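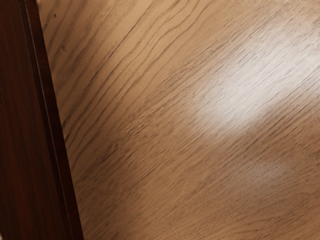
Minutes of the Channel Carriage Working Group, Vutotside Cable Cooperative, 18/03/2025. Present: Elisa Martinelli (chair), Amedeo D'Amico, Romana Štěpánek, Isauro Barajas. Apologies: Noemi Benedetti. The first item was the on-screen guide background. Members compared the plain gray with the pale wood grain. Barajas noted that the fine dark lines run diagonally and may shimmer behind small channel numbers on older sets. Gray was adopted for the listings page; wood grain stays on the welcome page.

2. Set-top box replacement
D'Amico reported 172 boxes still on the old firmware. The supplier, Brerkari, will ship replacements in lots of 40. Members asked that rural addresses go first.

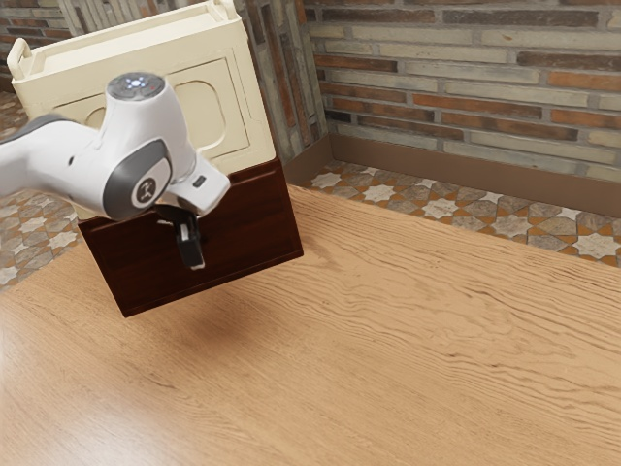
The old boxes lose the regional sports feed when the headend changes encoding in October. D'Amico to send letters to affected households — text to be approved by the chair.

3. Standby light on the new box

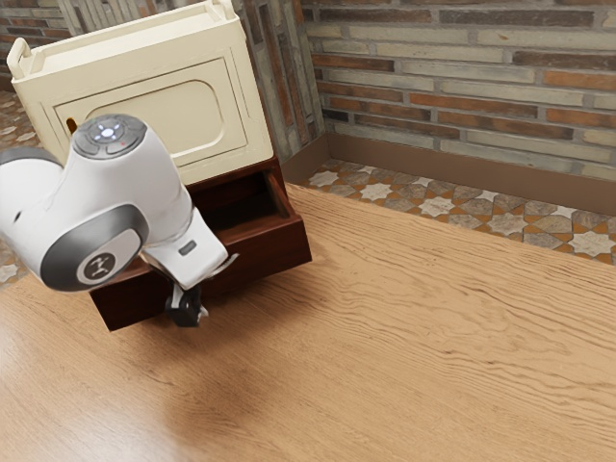

Štěpánek presented subscriber comments on the Leltero box. The standby light is rated too bright for bedrooms. She proposed a white-blue centre light for power on, with a tiny red dot low on the rim for recording, laid out like the cap on top of the arm. Barajas asked whether the red dot would be visible from a sofa. Brerkari to be asked for a dimming option. No vote taken.

4. Marino film tier
The tier costs more to carry than it brings in. Martinelli proposed moving it to on-demand only.
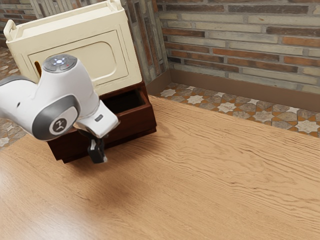 Existing subscribers would keep the linear channels for six months at the present price. Carried, with Barajas against. He asked that his reason be recorded: the on-demand catalog has no captions on older titles.

5. Next meeting
Date to be set by email.

Search minutes... Go
Shares 6
3 Comments

tomh_rural: Which firmware number counts as old? Mine shows 5 and a letter.

P. Keel: Please keep the film channels. On demand buffers every evening on our road.

dishless: Agree with Barajas on captions.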